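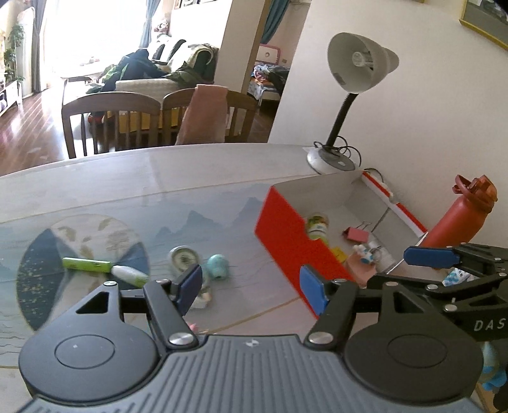 Erklow Compressor Dehumidifier: Long-Term Review

Reviewed by Archana Kaushik
Test period ended 2021-09-20

The Erklow is a portable compressor dehumidifier with a front bucket, a rear drain port, and a two-speed fan. It was bought at retail from Stosgate and installed in July in a ground-floor workroom with a concrete slab, one exterior door, and a single window facing north. The hour counter stood at 1,948 when the test ended. A plug-in energy meter on the same outlet recorded 262 kWh over the same period.

Conditions and method

Relative humidity in the room before installation was 74 percent, measured with the door and window closed. The reference instrument was a Prumberg digital hygrometer, checked against a salt solution before the test and again at the end. It was placed on the glass-topped table near the middle of the room, well out of the discharge air. A second Prumberg unit hung on the exterior wall, at the height of the window sill. The wall reading ran higher than the table reading on most days. The gap narrowed when the fan was on high.

The room was in normal use throughout. The door was opened several times on working days, and no attempt was made to seal the gap beneath it. Air conditioning was not available. These are ordinary conditions for a room of this type, but they make the results unsuitable for direct comparison with rated capacity, which is measured in a chamber at fixed temperature and humidity.

Moisture removal

With the setpoint at 50 percent and the fan on high, the table hygrometer first reached the setpoint on the third day. The slow start was expected. Books, cardboard, unfinished lumber, and the slab itself hold a large amount of water, and the air will not stay dry until they have given up part of it. Once the contents of the room had settled, the compressor began to cycle.

Control is less precise than the display suggests. The onboard sensor is mounted close to the intake grille and reads lower than the room for several minutes after the compressor stops. The fan then continues to run, pulls in room air, and the reading climbs back. In practice the machine holds the room within a band on either side of the setpoint. The band is acceptable for storage and general comfort. Anyone drying musical instruments or hardwood stock should use an external controller, and should confirm first that the unit restarts after a power interruption. The Erklow does restart, and it returns to its last settings.

Energy use

The meter total divided by the hour counter gives a mean draw of just under 135 watts. The counter includes hours in which only the fan was running, so this figure is lower than the draw with the compressor on. Buyers with a well-sealed room should see a lower mean. Buyers with a damp crawl space beneath the floor should expect a higher one, and should deal with the crawl space first.

Setting the fan to low saved little power. It lengthened the compressor cycles enough to cancel most of the difference, and frost appeared on the coil more often on cool nights. I left the fan on high after the first two weeks.

Drainage

The bucket slides out from the front and has a molded handle that folds flat. It is rigid when empty and flexes slightly when full, so it is best carried with both hands. The float switch worked every time. The full-bucket alarm cannot be disabled, and it repeats until the bucket is removed. 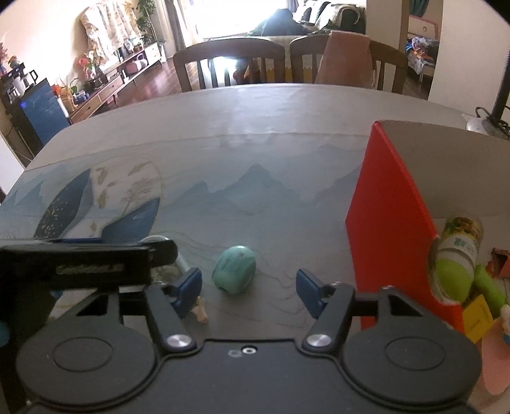

For continuous drainage, the rear port accepts a standard garden hose fitting. The supplied adapter leaked at the thread. Two wraps of PTFE tape stopped the leak, and it did not return. The port sits low on the case, so the hose has to run downhill from the start. A floor drain will work if the unit stands on a low platform. There is no internal pump. For a sink or a window outlet, a separate condensate pump is required. I used a Brandão pump for part of the test with no faults, though its check valve chatters at shutoff.

Noise

On low, the fan is quieter than a typical box fan. On high, it is audible through a closed interior door. The compressor adds a low hum and a distinct knock when it stops. Rubber pads under the casters reduced the hum but had no effect on the knock. I would not run this unit in a bedroom.

Maintenance

The intake filter is a washable mesh panel held by 3 clips. The lower clip is thin and is the part most likely to break. Dust buildup was heavy enough to justify washing the filter every two weeks. The coil behind it can be reached with a soft brush without removing any screws. Removing the rear cover takes a long-reach Phillips driver. The manual gives no procedure for it.

The bucket developed a thin film on its inner surface when used without the hose. Dish soap and warm water removed it. Bleach is not recommended by the manual.

Rating

Removal performance: good
Humidity control: fair
Energy use: good
Drainage: good after the adapter is taped
Noise: fair
Serviceability: good, apart from the lower filter clip

Recommended for basements, workrooms, and laundry rooms with a drain at floor level. The spare filter is sold separately and was out of stock at Stosgate for the whole of the test.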